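Research > Working papers > Loltamia kitchen cell > Section 4

14 shares | 3 comments

4. Setting up and looking after the simulated cell

4.1 Why the cell needs looking after at all

When we started, I thought a simulated robot cell would be the easy half of the project. The real arm in our lab needs its joints greased and its cables checked, and Pascual Ocampo keeps a notebook for all of that. The simulated one, I assumed, would just sit on a disk and behave itself. I was wrong, and this section is mostly a record of the ways in which I was wrong, so that anyone who wants to copy the set-up can skip a few lost afternoons.

The cell is called Loltamia. It is a kitchen with wall units, a worktop and a single arm on a fixed base, and it runs on a scene loader we wrote ourselves, Flukitz. The arm carries a wrist camera, and the policy under test gets nothing else to look at. Everything we say about success rates in Section 5 depends on that camera being where we think it is and on the cupboards being built the way the task files say they are. Both of these drifted during the first month, and it took us far too long to notice.

4.2 Camera mount and lens

The wrist camera is attached to the last link by a fixed offset, stored in one small text file. Yamila Retamal changed the gripper model in September and the new one was a little longer, so the offset should have been changed too. It wasn't. The arm still worked, more or less, but it kept stopping short of the cupboard doors and we blamed the policy for it (sorry, policy). We now keep the offset in the same file as the gripper, and the loader refuses to start if the two carry different version marks.

We also render at low resolution on purpose. The policy was trained on small, soft views and gets confused by crisp ones - something Violeta Salinas found by accident when she turned the quality up for a talk. Before each batch of runs I save one view of the wall units with the arm parked close to them, and I compare it by eye with the last good one. Figure 2 is one of these parked views.

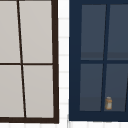

Figure 2. Parked view between two wall units: brown frame on the left, navy glazed cabinet on the right, tiled wall in the gap.

What I look at first is the gap. The strip of white tile between the two units is narrow, and if the camera has slipped sideways one of the frames starts to eat into it. The faint grout lines are handy as well, as a rough ruler for height. After that I check the glass. The panes on the navy unit have to stay see-through, and the little orange-brown jar behind the lower one has to show up. In two of our early builds the glass had loaded as a solid surface and the jar was simply gone from view, so every run that asked for it was doomed before it began.

The slanting bars bothered Renato Carrasco a great deal when he joined us. He wanted to straighten the camera so that the bars stood upright, and I can see the appeal, but the training views all have the same lean and we left it alone.

4.3 Daily and weekly care

The daily routine is short. I restart the loader, park the arm, save the view, compare, and run one open-and-close of a door with no policy attached. If the door swings freely and the arm comes back to its parking pose, we carry on. A full batch is 1,715 episodes and takes almost 43 hours on our machine, so ten minutes of checking at the start is cheap!

Once a week, usually on Saturday when the machine is quiet, Macarena Saavedra rebuilds the cell from its source files and throws the old copy away. I was against this to begin with (it felt like taking the car to bits every weekend), but small hand edits do pile up - a hinge limit nudged here, a shelf moved there - and a fresh build flushes them out. Any edit we want to keep has to go into the source files with a line saying who made it.

4.4 A repair: the sticking hinge

The longest fault we had was a cupboard door that stuck part of the way open. The arm would pull, the door would shiver, and the episode would time out. We tried softer grip settings and a slower pull, and neither did any good. In the end Pascual turned on the collision shapes and saw that the door's shape overlapped the side of its own cabinet by a sliver. Trimming it cured the fault, and we reran the affected episodes from the start. The old results are kept in a separate folder and are not used in any table in this paper.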